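4 安装与开缸

适用:Valtia 245 底柜一体缸,含背滤、水泵、加热棒、灯。裸缸用户只看 4.1、4.2、4.4。灯和加热棒如果是自己另配的,接线以那边的说明书为准。

本章 Zainab Isah 整理,旧版里“先接电后加水”那张图作废,手上有旧版的请撕掉。

4.1 选位置

1. 先定位置再拆箱。满水以后搬不动,别试。
2. 245 升的水,加上缸、柜、砂、石头,总重远超一般书柜。老房子、架空木地板、阁楼,先问房东或物业。靠承重墙放,别放房间正中间。
3. 避开:直射阳光、暖气片正上方、空调出风口、经常摔门的那面墙。
4. 背后留一个手掌宽,侧面留得下一只胳膊,以后掏滤棉要用。
5. 插座要比缸底高,或者电线能走滴水弯(见 4.5)。插座在缸正下方的,换位置。没得换就找电工移。
6. 离水龙头多远自己量。换水管标配够不够长,现在就拉出来比一下,不要等水放了一半才发现。

注意:地毯上不要直接放。卷起来,或者换地方。

4.2 底柜调平

1. 柜子立起来,四个脚先全部拧到底。
2. 推到位。不要拖,脚会弯。
3. 水平尺放柜面,先左右,后前后,再对角线。对角线很多人不量。一定要量。
4. 低的那个脚往外拧,一次半圈,再量。
5. 柜门开关几下,门缝上下一样宽就差不多了。门蹭框说明柜子还是扭的,回到第 3 步。
6. 铺垫子。随箱那张黑色软垫,胶面朝下。垫子不能拼接,不能折,不能用泡沫包装板代替。
7. 两个人抬缸。手托缸底,不要抓上沿的拉筋。放下去以后看四边,垫子应该露出来一圈细边,哪边没有就重新抬。
8. 再量一次水平,这次量缸沿。

警告:缸里有水的时候不得调脚。差一点点也不行。先放水。

缸沿左右高低差看得出来的,别往下做了,重来。水会把差别放大,到时候水线歪的,天天看着难受,硅胶也受力不匀。

4.3 背滤和水泵

背滤分三格。进水格在左,中间滤材,右边是泵格。面对正面看的左右。

1. 检查隔板有没有在运输中松脱。用手指轻推,不晃就行。
2. 进水梳卡到位,听到“嗒”一声。没听到声音的拔出来反过来再试,有上下之分。
3. 中间格从下往上:粗棉、陶瓷环、细棉。陶瓷环先装网袋,用清水过一下,冲到水不浑。不要用洗洁精。不要煮。
4. 泵放右格底部,吸盘按紧。出水软管套上泵嘴,推到头,卡箍拧紧。卡箍不要拧到软管起皱。
5. 出水口穿过孔,从缸内这一侧套上鸭嘴,先朝上斜一点,开机后再调。
6. 电线从背滤上沿的缺口走,不要压在盖板下面。

Skuven 的泵和我们原配的泵接口同径,可以直接换。流量不一样,换了之后看泵格水位,泵格往下掉得快说明流量太大了,拧小。其它牌子没试过,不好说。

注意:泵不得干转。听见嗡嗡响又不出水,马上拔插头。

4.4 试水

必做。空缸试水,不放砂不放石头不放鱼。

1. 缸内壁用清水擦一遍,倒掉。
2. 加水到缸高一半。停。
3. 拿干纸巾沿底边和四个竖角按一圈。纸巾湿了 = 有问题,放水,打电话。
4. 没湿,继续加到水线。水线是背滤侧面那条刻线,不是缸沿。
5. 再按一圈纸巾。
6. 缸底垫子边上压几张纸巾,放过夜。
7. 24 小时之后看纸巾。干的,通过。

玻璃外面有水珠不一定是漏。夏天自来水凉,外壁会结露。擦干再等一阵,同一个位置又出来一道,而别的地方没有,那才像是漏。

试水那天顺便看一下柜面,有没有新出来的裂纹、响声。有响声也别慌,板子受力会响一下两下,一直响就不对了。

漏水的处理:先放水,再拍照,照片要能看见漏点和缸底序列号,发给经销商。不要自己打胶,自己打过胶的不保。

4.5 接电

警告:先拔后摸。手进水之前,加热棒、泵、灯全部断电。每次。不是大概,是每次。

1. 所有电线做滴水弯:电线先往下垂,低过插座,再往上插进去。水顺线流下来会滴在弯底,进不了插座。
2. 插座必须带漏电保护。按一下测试键,跳闸才算好的。不跳闸的换掉。
3. 排插挂在柜内侧板上部的挂钩上,不要平躺在柜底。
4. 加热棒装在进水格,竖放,最低水位线以下。通电前在水里泡够半个钟头。
5. 温度设 24 度。旋钮上的刻度有偏差,以温度计为准,温度计装在离加热棒最远的那一角。
6. 换水时加热棒露出水面 = 炸。先断电,等凉了再放水。
7. 灯最后装。灯架两边夹子垫胶片,夹到不晃就行,过紧会崩玻璃边。

灯的设置。开缸头两周光时短一点,水草缸也一样,不然全是藻。色温出厂在 3000 K,偏黄,想看鱼的颜色自己往白的方向调,长按调光键进菜单。菜单里夜灯那一项默认是关的,要开自己开。夜灯不建议整晚开。

定时器按当地时间设。停电后会归零,来电后记得看一眼,我们收到最多的“灯坏了”都是这个。

4.6 砂、石、沉木

1. 砂先洗。桶里加水搅,倒掉浑水,反复,直到手伸进去能看见手指。泥砂类(草泥)不洗,直接倒。
2. 前薄后厚。前面两指,后面四指。
3. 石头先放再铺砂,大块的直接坐在缸底垫片上,免得鱼挖砂把石头挖倒。
4. 沉木提前泡。泡到自己沉。泡不沉的绑石头上。水变茶色正常,不喜欢就多换几次水。
5. 自己捡的石头滴几滴白醋,冒泡的不要用,水会越来越硬。
6. 加水时缸底放个盘子,水冲在盘子上,砂不会冲出坑。
7. 加完把盘子拿出来。(有人忘。)

背景纸在缸外面贴,这一步之前就该贴好。现在想起来的,关灯、把缸后面那只手伸进去,慢慢来吧。

4.7 开缸养水

不要当天放鱼。

1. 水加满,开泵。出水口朝上斜,水面有波纹即可,不要溅水。
2. 自来水用除氯剂,按瓶子上的量。不用除氯剂就晾。
3. 开加热棒,等温度稳定。
4. 加硝化菌。Enness 和 Poduval 的我们都用过,照瓶子上的说明,倒进进水格,不要倒在灯光底下。
5. 之后每隔一两天测水。先是氨升,然后亚硝酸盐升,最后两个都到零,硝酸盐出来。到这一步才算养好。
6. 中间水发白,正常,不用换。不要关泵,不要洗棉。
7. 快慢看温度、看菌、看运气。几周是常事。December 这种冷天开缸的更慢一些,别急。

放鱼:袋子先浮在水面,等温度一样,然后分几次往袋子里兑缸里的水,再用网把鱼捞过去。袋子里的水倒掉,不进缸。第一批不超过 5 条小型鱼,看一周没问题再加。

第一天不喂。第二天少喂。吃不完的捞掉。

问题速查

泵有声音:进气了,或者吸盘没按紧。拔电,晃一晃把气排掉,重新按。
水面一层油膜:出水口再抬高一点。
泵格水位掉:蒸发。补淡水。每天都要补很多的,查漏。
进水格水位高、泵格低:细棉堵了。换。
玻璃上褐色粉:新缸都有,擦掉,过一阵自己没了。
绿水:光太多。减光时,遮窗。
鱼在水面张嘴:缺氧,出水口抬高,加气泵,测氨。马上测。
灯闪:插头没插紧,或者定时器在过渡。等几分钟。
漏电保护老跳:一样一样拔,拔到不跳为止,最后拔的那个别再用了。

4.8 日常换水

1. 断电。加热棒、泵。灯可以留着照明,手湿别碰。
2. 先刮内壁,等脏东西沉一会儿。
3. 虹吸管吸砂面,不要插到底。草缸只吸表面。
4. 放掉四分之一左右就停。不要一次换光。换光等于重新开缸。
5. 细棉用放出来的旧水揉几下,揉不干净就换新的。陶瓷环不洗。真的堵了,也是旧水里晃一晃。
6. 新水温度和缸里接近,用手摸不太准,用温度计。
7. 慢慢加回去,到刻线。
8. 通电:先泵,看出水,再加热棒。
9. 桶和管子只给鱼缸用,桶上写字。拖过地的桶不行,洗过也不行。

忘记插回加热棒的人很多。柜门内侧那张空白贴纸就是写这个的,自己写“插电”两个大字。

出门几天:不用请人喂,成鱼饿几天没事。请人喂往往喂多。非要请,把每次的量分好小包,其它的收起来。

4.9 擦玻璃和布的存放

外壁、盖板、灯罩用布。内壁用刮刀或者磁力刷,不用布。

1. 布只用清水。玻璃水、酒精、洗洁精,一律不往鱼缸边上喷。喷雾会飘进水里。
2. 蓝布擦湿的:水渍、盖板底面、放水后的缸沿。
3. 黄布收尾:外壁正面、灯罩外面。擦之前抖一抖,夹了砂子会划出一道,磨不掉的。
4. 亚克力缸的用户更要小心,纸巾也会划,只用布。
5. 水垢:布沾一点白醋,敷在外壁上等一会儿再擦,醋不要流进缸里。擦完用清水布过一遍。
6. 缸沿硅胶处轻擦,别抠。
7. 灯罩关灯凉了再擦。

洗布:清水或者极少量无香皂液,漂干净。柔顺剂不能用,用过一次就不吸水了,还会带进缸里。不烘高温。不和毛巾一起洗,掉毛。

存放:两种布分开装,容器自己找,透明盒子、篮子都可以。湿的先晾再收。不要和鱼食、药水放一起。掉过地上的布先洗再用,别图省事。
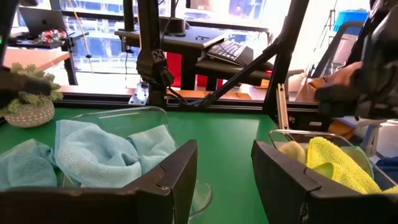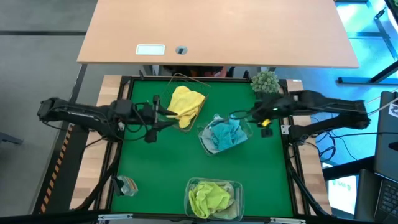 图 4-9 蓝布、黄布各放各的容器,不混装

布用到发硬、边上脱线就换,降级去擦底柜和地板,擦过地的不再回鱼缸这边。

4.10 装完对照

打完勾再关柜门。

□ 缸沿水平,对角线也量过
□ 垫子四边露边
□ 试水过夜,纸巾干
□ 每根线都有滴水弯
□ 漏电保护测试键按过
□ 加热棒在最低水位以下
□ 泵出水正常,没杂音
□ 温度计装好,读数稳定
□ 盘子拿出来了
□ 定时器时间对
□ 序列号抄在保修卡上(缸底左后角,满水以后看不见,要趁早超)

保修卡没寄来的,找经销商补,报序列号就行。备件编号见第 6 章。滤棉和吸盘属于耗材,不保。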